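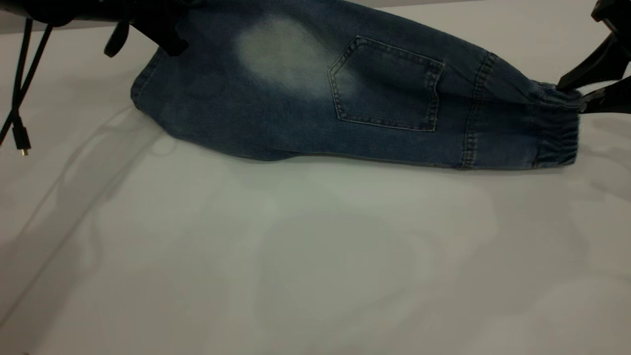
Comparing two finger sets on denim

By Augustina Atinga

Denim is a good test for fingers because it is thick at the seams and stretchy at an elastic cuff. We ran the Valora and Kondov finger sets through the same routine, 18 grasps each.

1. Lay the garment lengthwise on the table and smooth it by hand.

2. Set the closing force to 6 newtons on both grippers. Leave it there for the whole set.

3. Grip one end first, then the cuff. Close on the gathered fabric just above the elastic as well as on the elastic itself.

4. Move the arms apart at 160 mm per second until the fabric is taut, then stop. Pulling further only tells you about the stitching.

5. Note any slip, and at which end.

6. Open the grippers, back off and check the wrist camera before the next grasp. Lock the exposure first – auto exposure drifts over a plain surface. 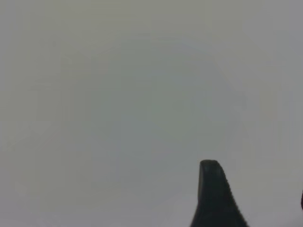
Save one still per grasp and name it with the grasp number. If the fingertip sits in a different place from one still to the next, tighten the camera bracket and repeat the set.

Swap the fingers and start again at step 1.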